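Speaker notes – Wolcombe student robotics club, project talk
April, 27 minutes with questions

Start with the task. Zendus is our burger project. One arm, one gripper, one tray in the middle of the table. The ingredients wait in clear containers on three sides and the arm builds the stack from the bottom up.
Leave the next part up while people find seats. 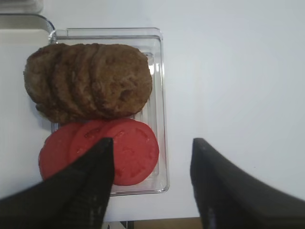
Wrist camera. Patties in the upper row, tomato slices below.

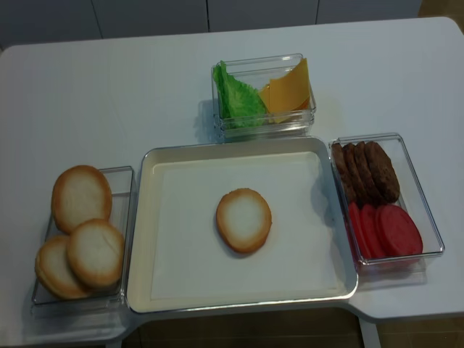 One bun half on the center tray. 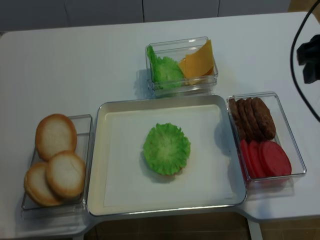

A lettuce leaf on the paper liner.

What was the hardest ingredient to pick up?
Lettuce. It folds when the fingers close, and the arm has no good way to tell one leaf from two. Cheese came second.

Next, how we trained it. We recorded 405 runs by hand over one term. Each student drove the arm for 10 runs, then swapped out. The first 18 were thrown away – we had the speed set too high and kept dragging the containers.

Mention Pavus here. That is our name for the script that sorts the runs into keep and redo. Two first-year students wrote it and it still fails on file names with spaces.

Then the Foley meet. We placed fourth. Say what went wrong: the tables there were lower than ours and we spent most of the setup time on calibration.

Skip the wiring slide if time is short.

Last item is the sign-up sheet by the door. New members need closed shoes and the safety form. The lab opens at 4 p.m.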